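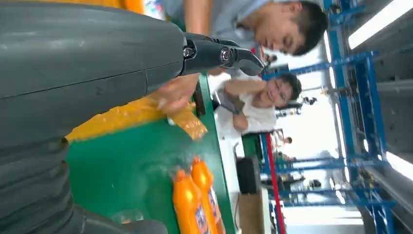 Notebook 2, p. 11

February, morning

Carried on with the obituary index for the Tirnness weekly. The run is now keyed through the end of the third box, which brings the file to 2,720 notices. The Drukness file stands at 3,716 and I have not touched it this week.

Maiden names are still the main trouble. The older notices give the widow under her husband's name only, and her own first name may not turn up until the list of survivors in somebody else's notice years later. I have been entering these as "Mrs." plus the husband's full name, with the maiden name field left blank. Please do the same and don't fill it in from memory, even when you are sure.

Hyphenated names: enter under the first part, with a cross entry under the second. I went back and fixed the ones under C and H. The rest still need doing.

Condori family. There are two notices with the same surname and the same first initial, printed a few months apart. I had merged them. The burial places differ and so do the lists of children, so I have split them again and put a note on both cards. Anyone who copied the merged entry should throw it out.

Afternoon

Tried the Proken scans of the funeral home ledgers. Readable for the most part – the ink has gone brown but the hand is clear. The dates in the left column are dates of service, and I had been reading them as dates of death. Checked against the newspaper and the gap is usually a few days, more in winter when the ground was hard. All ledger entries keyed so far need the date moved to the service column. That is a dull job but it can be done in one sitting.

Age at death: when the notice and the ledger disagree, keep both and give the source after each. No averaging and no guessing at a birth year from the age.

Still to do:
cross entries from J onward
move the ledger dates
ask the library whether the missing Tirnness issues were ever filmed
new ribbon for the label printer

Stopped at 4:30. Box 4 is on the shelf by the door, not started.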